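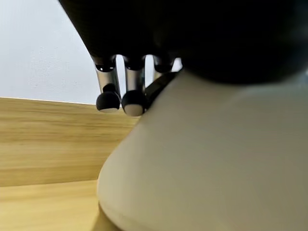 Grarum Teleoperation Group — Household Tasks Team

Girance Slippers: hand-guided and remote-controlled demos for tidying a shoe rack
Data card and README, last updated August 1, 2020

Welcome! We made this dataset because we wanted a robot that can put the slippers away, and the quickest way we know to get there is to show it. A person puts on a headset, takes over the arms, and does the job through the robot's own hands. Everything the arms do gets written down, along with what the cameras saw, and the result is a demo you can train on. We've had a great time collecting these and we hope you have just as much fun with them.

What's in the release

The release holds 78 episodes of one chore in one living room setup. An episode starts when the operator takes control and stops when they let go of the controls or call it done. Each one comes with:

- joint positions and commands for both arms and both hands, logged at 20 Hz
- head camera and wrist camera video, with timestamps
- a short text instruction in everyday words ("put the slipper on the second shelf")
- a success flag, set by the operator right after the episode
- free-form notes, when the operator had something to say

Please read the notes! Some of them are longer than the instruction and a lot more useful. 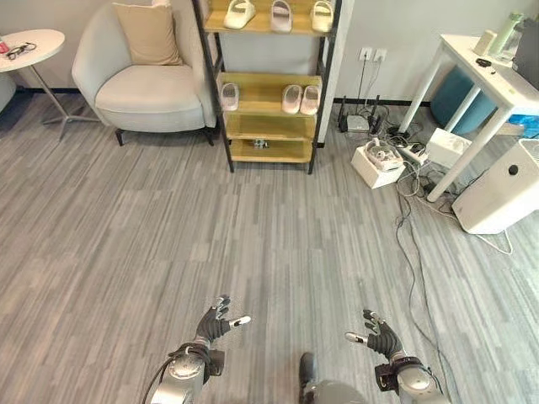

Head camera view of the rack, with both hands palm-down over the floor.

How the demos were made

There are 2 ways of teaching in here, and the field "mode" tells you which one you're looking at.

remote: the operator wears a VR headset and the arms follow their hands. Finger motion is mapped by Dranier, our retargeting package, which squeezes human finger poses into something the robot hands can do. It took us most of February to get the thumb right, and we're still a bit proud of it.

guided: the arms are put in a soft mode and a second person moves them by hand from the side. These are slower and the paths are smoother. Commands are blank in guided episodes, so use the measured joint positions instead.

We like mixing both. In our own tests the guided episodes helped most with the last few inches before a slipper touches the shelf, and the remote ones helped with everything before that. Your mileage may differ — tell us if it does.

Getting started

Unpack the archive, then run the Warrier viewer on any episode folder:

warrier view episodes/0001

You'll get the video and the joint plots side by side. Press the space bar to pause and the arrow keys to step one tick at a time. To turn the whole set into training files:

warrier convert episodes/ --out train/ --mode all 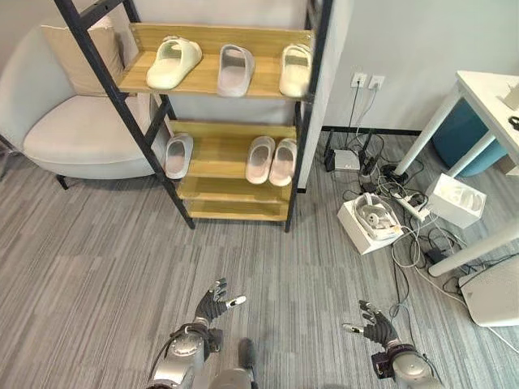 Swap "all" for "remote" or "guided" if you only want one kind. Converting skips episodes flagged as failures unless you add --keep-failed. We'd suggest keeping them at least once, just to see what a missed grasp looks like in the finger data. It's really easy to spot once you know.

Known problems

- Slippers with a thick strap are much easier to pick up than thin ones, and the set leans toward thick.
- Pale slippers on pale shelves wash out when the lights are up high. Don't count on color alone to find them.
- The wrist view is often blurry up close, and the thing being held can hide a fingertip or two.
- Furniture stays put within a session but may shift a little between sessions.
- 2 guided episodes have no notes file. The loader handles this, but your own scripts might not.

Use and contact

Free for research and teaching. If you build on it, please name the Girance Slippers set and link back to this page. Bug reports, odd episodes and success stories all go to Hanyu Zeng, who looks after the data. We'd love to see what your robot does with a slipper.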